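Zuleica Caldeira @zcaldeira
Thu 22 February

Markholm have suspended striker Damen for two matches after the fight in the players' parking lot on Sunday night. The club put out a short statement this morning. A few notes from the call that followed.

The other player was Polat, the backup goalkeeper. He is not suspended. The club says he was trying to get Damen back into his car and took an elbow to the mouth. He needed two stitches and trained today.

Police were called and took statements. No arrests, no charges. A spokesman said the file stays open until they hear from a security guard who was on the gate.

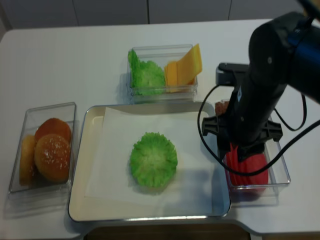
Damen was not on the call. His agent sent a text saying he is sorry, he has spoken to Polat, and he will pay the club fine. The agent would not say how much it is.

The suspension covers Saturday and the midweek cup game. He has started 19 matches this season, so that is a real hole up front. The coach said he has not picked a replacement yet.

Asked if the fight was over the contract talks, the coach said no and moved on. Damen's deal runs out in July. Two people at the club told me talks stopped before Christmas - neither thinks this helps.

Homex, the shirt sponsor, says it is "aware of the matter" and has nothing to add.

Saturday's game is still on at the usual time. The ticket office had 863 seats left at noon.

Correction to the second post: Polat trained indoors today, apart from the main group. The club expects him on the bench Saturday.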